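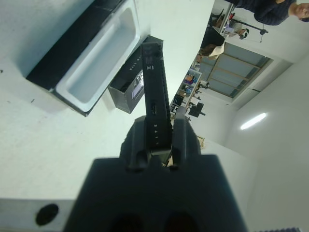
A lead magnet is the free item a site gives away in exchange for an email address, and most problems with one show up after the download, in the list it leaves behind. Signup rate is the number people quote, and it says little about whether the addresses are any good. The label on the offer does most of the sorting. The black bar in the photo has BAIT printed down its side in small white letters, and plenty of signup forms might as well carry the same word: a vague title, a promise with no subject in it, and a box for the address. A form like that collects people who wanted a free thing. A form that says "Shipping cost worksheet for sellers of handmade soap" collects fewer of them, and more who sell soap.

Maricel Mercado ran a cleanup on the Memlow list this spring and sent us her notes. The list held 2,996 addresses, nearly all from one giveaway, a PDF called "The Starter Pack." She tagged every address by the form it came through, which the old setup had not done, then sent a plain text message with a single link and no offer. 224 people clicked. Of those, 62 went on to answer a short form asking what they sold and where they sold it.

She did not delete the rest. Addresses with no open and no click went into a separate segment with a lower sending rate, and they will get a last message asking whether they want to stay. Opens are a weak signal now that many mail apps load images on their own, so a click or a reply is what moves an address back to the main segment.

The giveaway itself was replaced with two smaller ones, each on its own page with its own tag. One is a pricing sheet. The other is a checklist for a first product page. Neither page mentions the other.

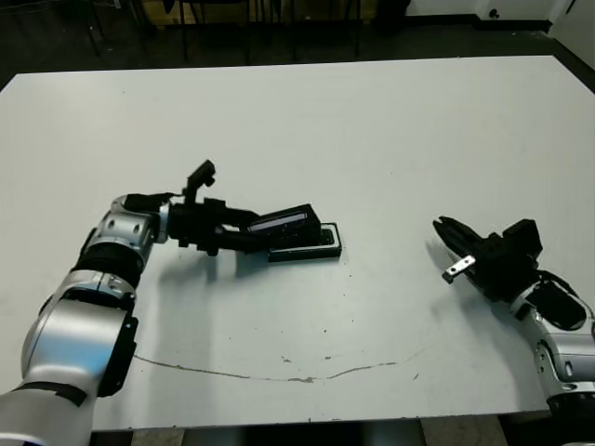
Settings she used, for anyone who wants to copy them:

Confirmed signup is on for both forms. The confirmation message repeats the exact title of the download in the subject line.

The file is delivered by link in the first message after confirmation. It is not shown on the thank-you page. Mistyped and made-up addresses never reach the list this way.

The second message goes out the next morning at 9:00 in the reader's time zone, where known. It asks one question about the download and can be answered by hitting reply.

Nothing is sold until the fourth message.

Tags are written as source, then item, then month, for example "blog-pricing-june." Keep them lower case. Some mail services treat "Blog" and "blog" as separate tags and will split a segment without any warning.

Jelle Koster, who runs the Wevell shop list, objects to the second item. He gets complaints when the file is not on the thank-you page, mostly from readers whose confirmation message lands in a promotions tab. His fix is a line of text under the form naming the sender address and the subject line to look for. Maricel has since added the same line and kept the delivery by link.

If your list came from a single broad giveaway, start with the tags. Export the full list first, with signup dates, and keep that file somewhere outside the mail service. Old records with no source can be tagged "unknown" and left alone until they click something.

Questions on segment setup can go to Imelda Policarpio by reply to this issue. The next item covers bounce codes and which of them justify removing an address on the first failure.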